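Filed under: Site Checks > Floors & Walkways

Room 246 floor check — July 23, 2025
Checked by Bouchra Fahmy, copy to Mekdes Yimer

Floorboards — OK. No lifted edges found, swept this morning.
Dark strip at edge of open floor — OK, pressed down end to end. Was loose in May, Alvarado reglued.
Soft items on floor — ACTION. Purple one and the teal cushion both out on the boards. Fine while in use, back on the shelf after pls. 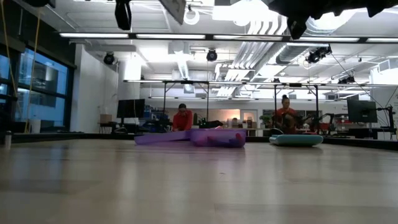
Who do I tell if the strip lifts again?
Mekdes first, then log it with Tundusden under floors. Dont tape it yourself.

Cables near desks — watch. Keep them behind the tables, 2 ties missing, have orderd more.

Exit path — clear at time of check. 300 mm gap by the door cupboard is too tight, shift cupboard.
Lights — all working.

Recheck in 3 weeks.

© Prusus Facilities | Contact us | Back to top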